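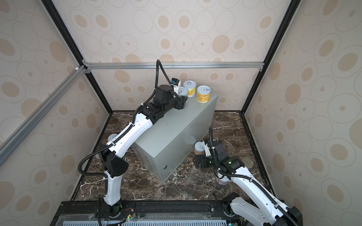

The two-arm cell in the Ruscombe shared workshop, with cans on and around the metal box.

The man who built it does not want to call it a robot helper. "It's two arms and a pile of cans," he says. "I keep telling people that, and they keep asking when it'll do their dishes."

He has been a member at Ruscombe for seven years, mostly making furniture, and he started on the cell in December after a friend dared him to. He had spent a good part of the previous year complaining about demonstration videos. He still complains about them.

"You see a clip where the arm picks something up, and the clip ends. I want to know about the next 13 tries. Did anybody move the can back to the sweet spot?"

His own parts bill stands at $3,311, and he keeps the receipts in a folder marked Mulligan, the name he gave the project on the first day because he expected to start over. He has started over once already. The first controller came from a small outfit called Skellov and ran well until both arms moved together, he says, and then it dropped one of them. The replacement board, a Flultier, has behaved so far. He won't recommend it yet.

The job he picked sounds dull on purpose. Cans go up on a gray metal box, cans come down off it, and the arms have to cope with wherever they end up. He chose cans because they roll.

"A block sits there and waits for you. A can on its side has other plans, and the gripper has to come in square or it just shoves the thing along." 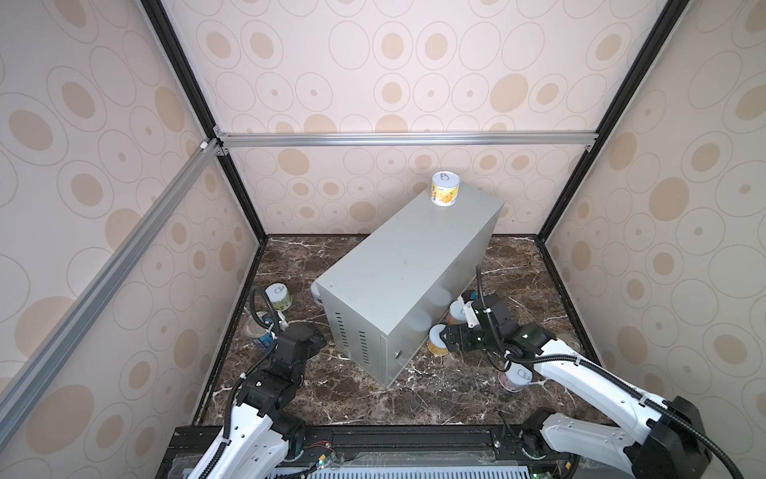

Tipped cans are still where he loses most of his evenings. Standing ones he considers nearly solved, though he takes that back a minute later and says he'd want to see it with labels he hasn't tried. The patterned walls and the marble-look floor are there for the same reason – he wanted a busy background, after reading too many write-ups where everything happened on a plain white table.

His log has 1,168 attempts in it. I asked for the success rate and he wouldn't give me one.

"Success at what? If it gets the can up there but knocks another one off, I write that down as a miss. Somebody else would call it a win and post it."

I asked whether any of this belongs in a home. He thought about it while he tightened a cable tie. A person could clear that box in a few seconds, he said, and for the money he has spent they could do it in a very nice kitchen. He does think the parts have gotten better, and he was surprised by how little machining he needed – the bars bolt together with corner brackets, and most of the frame went up in one afternoon.

What he'd like next is a second person to run the same test without him in the room. Two members have offered. He hasn't handed over the log yet, because his notes on the early tries are in pencil and he says even he can't read half of them.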